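My feet and I stopped speaking in August, somewhere past mile 15 of what the Ilitley tourism page calls a gentle riverside stroll. I had trained for it by owning a map.

The blisters came in first, two of them, one per heel, very fair. After that my arches joined the discussion. I sat on a wall outside Esness and ate a warm cheese sandwich while a retired couple strode past in sandals, chatting. 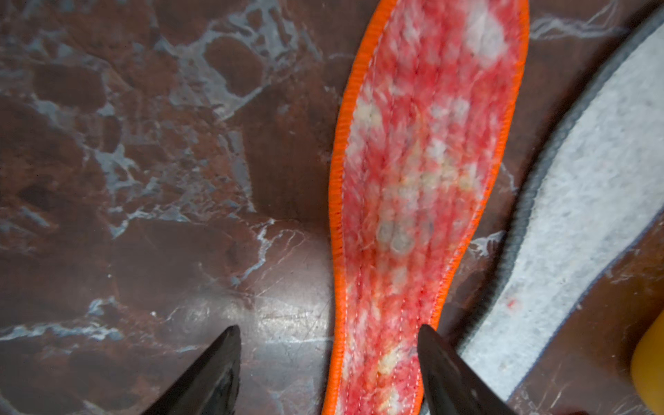
By evening I was limping around the Farkas guesthouse, which keeps its cheapest rooms on the top floor. The woman at the desk asked if I'd enjoyed the walk. I said the river was nice – and it was, what I saw of it between looking at my shoes.

I've since read 271 comments on a hiking forum and learned that I should wear two pairs of socks, or one pair, or wool, or never wool. The next stretch ends at Weko and has a bus stop halfway. I've already looked up the times.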